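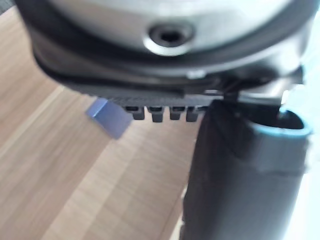 *Tall matt charcoal cylinder on the right; small blue-grey translucent block on the left, over a wooden surface.*

# Mamuvo tabletop objects: inventory and data card

Mamuvo is a list of small household and desk objects with their measurements, materials and storage places. This file covers the object list, the surfaces and the rules for adding or retiring an item. Licence terms are in `LICENCE.md`.

## Contents

| File | Content |
|---|---|
| `objects.csv` | one row per object type |
| `items.csv` | one row per physical item |
| `surfaces.csv` | one row per table or board |
| `groups.csv` | group codes and long names |
| `retired.csv` | items withdrawn, with reason |

The current list has 48 object types and 147 physical items, in nine groups. An object type is a shape, size and material taken together. Two blocks of the same shape in different plastics are two types. Two blocks that differ only in colour are one type, with the colour held in `items.csv`.

## Groups

| Code | Group | Notes |
|---|---|---|
| BLK | blocks and tiles | includes translucent pieces |
| CYL | cylinders and tubes | open and closed ends |
| CON | small containers | lids listed separately |
| CUP | cups and mugs | |
| CUT | cutlery | no sharp knives |
| STA | stationery | |
| CLO | cloths and sponges | measured dry |
| FAS | clips, pegs and fasteners | |
| MSC | anything else | |

MSC is meant to stay small. If three or more types in MSC share an obvious use, open an issue and propose a group.

## Fields in `objects.csv`

- `type_id`: group code plus three digits, e.g. `CYL-004`. Never reused.
- `name`: plain English, lower case, singular.
- `length_mm`, `width_mm`, `height_mm`: outer dimensions with the object in its resting position.
- `diameter_mm`: for round objects. `length_mm` and `width_mm` are then left blank.
- `mass_g`: mean of all items of the type, to the nearest gram.
- `material`: main material only. Use `mixed` where there is no main one.
- `finish`: one of `matt`, `satin`, `gloss`, `textured`.
- `opacity`: one of `opaque`, `translucent`, `clear`.
- `rest`: the position used for measuring, `flat`, `upright` or `side`.

Blank means not measured. Zero is not a valid value in any dimension field.

## Fields in `items.csv`

- `item_id`: type id plus a letter, e.g. `CYL-004-b`.
- `colour`: see below.
- `wear`: `none`, `light` or `heavy`, checked each August.
- `box`: storage box label.
- `source`: supplier or `found`.

### Colour names

Colours are written by eye under the ceiling lights with the blinds shut. Compound names put the stronger colour last, so `blue-grey` is a grey with some blue in it and `grey-blue` is the reverse. `charcoal` is used for any grey darker than the dark card in the colour folder. `black` is kept for items on which no shading can be made out at arm's length. Older rows use `dark grey` for both. These are being corrected group by group, and CYL is done.

Translucent items are named by how they look on the pale board. They look darker on wood, so a colour that seems wrong on a wooden table should be checked on the pale board before the row is edited.

## Surfaces

There are 4 surfaces in `surfaces.csv`:

| Code | Surface | Finish |
|---|---|---|
| S1 | wooden table | satin |
| S2 | pale board | matt |
| S3 | dark cloth | n/a |
| S4 | kitchen tray | gloss |

S1 is wiped with a barely damp cloth, along the grain. No spray. S3 picks up lint from the sponges and needs a roller before use.

## Measuring

1. Put the object on S2 in the position given in `rest`.
2. Take each dimension twice with the callipers, turning the object between readings.
3. If the readings differ by more than 1 mm, take a third and enter the middle value.
4. Weigh empty. Lids go on the scale on their own.

Seams, mould lines and printed marks are ignored. Handles are included in `width_mm` and also given in `handle_mm`.

## Storage

Boxes are Gelport stacking boxes, labelled on the short side. BLK and FAS items go in divided trays. Cylinders are stored upright with the heaviest in the corners. Translucent blocks are wrapped singly, as they scratch against each other. The Janssen shelf is for boxes waiting to be checked and should be clear at the end of the day.

## Known problems

- `mass_g` for CLO is unreliable. The sponges hold water for longer than expected.
- `finish` was entered before `textured` was added. Some ribbed objects are still listed as `matt`.
- Zorkik part numbers in `source` come in two formats, with and without the hyphen.
- `CON-007` has two lids on record and one in the box.

## Adding an item

Open a branch, add the row to `items.csv` and, if the type is new, to `objects.csv`. Run `check_rows.py`. It tests ids, blanks and allowed values but does not compare masses. Mark the item on its underside in pencil or with a paint pen, never with a sticker.

Retired items move to `retired.csv` with their id unchanged.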